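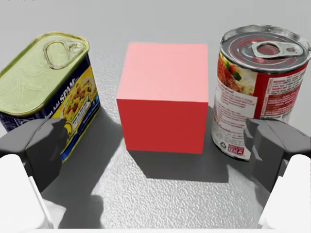
4.2 Putting the Groceries Away

Figure 3. Simulated pantry task, gripper view: a red cube between a Spam can and a round food can.

We would love to report that the kitchen shelf is a solved problem, and on our better afternoons it nearly felt that way. Of 142 simulated trials with the Stesine controller, 136 ended with the requested item lifted clear of its neighbors. The cube, with its flat faces and sharp edges, gave us very little to worry about. The cans asked for more patience – a gap that looks generous to a person can feel awfully tight to two blocky fingers, and the planner would often back off and try again. Bongani Khumalo then repeated 30 of these trials with the pull rings removed from the lid models, and the grasps hardly changed. Clearing a real shelf at home is still some way off, we think.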